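Slow Timber: How Limton Learned to Sell the Small Log

For most of its history, the district of Limton measured its forests by the truckload. Softwood went to the pulp mill on the coast, hardwood went wherever softwood happened to be going, and a maple too crooked for the veneer buyers was generally cut into firewood at the roadside. The closure of the Fellero mill altered that arrangement within a single winter. It left the district with 81 registered woodlot owners, a network of well-maintained haul roads and no buyer within a day's drive.

The Bernumwood Co-operative was established the following June. Its founding document runs to six pages and is modest in its aims. Members agreed to pool their harvest, to grade it to a common standard and to pay for a shared drying kiln before any other capital expense was considered. The kiln was the subject of considerable debate. Several owners favoured a second sawmill, arguing that green lumber could be sold immediately and would bring cash to households that needed it. The co-operative's directors held that green lumber was precisely what had kept local prices low for a generation.

Drying hardwood is a patient business. Boards are stickered and stacked under cover, air-dried through at least one summer, and only then moved to the kiln, where the schedule depends on species and thickness. Bernumwood keeps its maple in the kiln for 28 days, longer than many commercial operators would consider economical. Boards that cup or check are set aside and resawn into shorter stock for turners and toy makers.

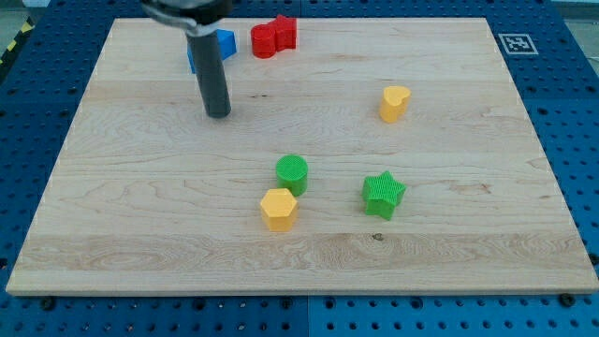

Na-rae Seok would have had the co-operative go further still, and has told its directors that a grading system built around clear, uniform wood will always undervalue what Limton's woodlots produce. Streaks, knots and uneven colour ought to be sold at a premium, in her view, to furniture makers who have grown tired of boards that look alike. The directors have agreed to a trial of a separate character grade, although the older members remain cautious. Furniture fashions change quickly, they note, and a sugar maple does not.

The question of grading has implications well beyond the lumber shed. Under the previous system, owners were rewarded for removing their straightest trees first, a practice foresters call high-grading. Over several harvests it leaves a stand composed largely of damaged and suppressed stems. Bernumwood's harvest plans now require that poorer trees be taken alongside good ones, and a market for imperfect boards makes that rule considerably easier to follow.

Results to date have been uneven. The Figueroa valley, with its deep soils and sheltered slopes, has supplied the greater part of the co-operative's saleable maple. Owners on the northern ridges hold mostly yellow birch and have waited longer for their returns — a source of some strain at annual meetings. A revised payment formula, under which each member receives an advance when logs are delivered, was adopted last year for a period of 18 months and will then be put to a full vote.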